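Print this article | E-mail this article
Reading time: 3 minutes

Regional Produce Desk Asks Growers to Keep Better Storage Records

TRARKTON – The head of the Fukgate Growers' Extension Office has one request for small farms going into the storage season, and it concerns paper. In an interview at the office in September, the director said that most losses reported to the produce desk over the winter begin with a crop that went into the shed without a date on it.

"We can help a grower with temperature and with humidity," the director said. "We cannot help very much when the grower does not know which week the crop was pulled."

The office serves market gardens and family farms in the Trarkton valley. It was set up in 2000 as a seed testing counter and took on storage advice later, when several farms began selling through the winter. It has two full-time advisers, and the director continues to answer the telephone line on most mornings.

Asked what a useful record looks like, the director described a single card for each crate, giving the crop, the variety, the field and the date of harvest. Farms that prefer a computer may use the Skandero log, a spreadsheet the office gives out free of charge. "The card is better for most people," the director said. "It stays with the crate. The spreadsheet is in the house and the crate is in the barn."
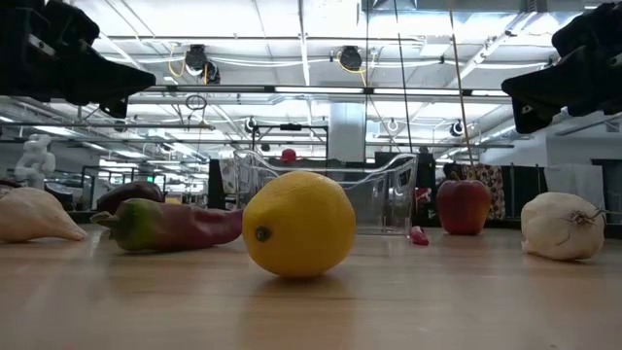

The director was firm on the subject of mixed storage. Garlic and onions want dry air and do poorly beside root crops, which want it damp. Peppers and eggplant are injured by cold that suits a carrot very well, and the damage often does not show until the produce has been back in a warm room for a day or more. Growers with only one cold room are advised to sell their tender crops early.

"People dislike hearing that," the director said. "They have built a cold room and they wish to fill it."

The office also recommends that garlic be cured before it is put away. Bulbs should be kept in shade with moving air until the necks are tight and the outer skins are dry. The director would not give a fixed number of days, saying that it depends on the weather and the shed, and that growers who work from the calendar tend to trim too soon.

On the new Shi storage grant, the director confirmed that applications will be taken through the end of the month. The grant pays for shelving, fans and thermometers but does not cover buildings. Last season 72 farms applied, and those turned down had, in most cases, left the section on existing records blank. "It is one page," the director said. "I would ask everyone to fill it in, even if the answer is that they have none."

The director expects no change in staffing this winter. Office hours begin at 10 a.m., and record cards may be picked up at the front counter.

Print | E-mail

Comments (3)

valleyrow: We have used the cards for two winters. Write in pencil, the ink runs in the root cellar.

Hilltop Garlic: Glad to see the point about curing. Does the grant cover a used fan or does it have to be new?

mbarnes_trarkton: Could the office please stay open past 4 one day? Some of us have jobs in town.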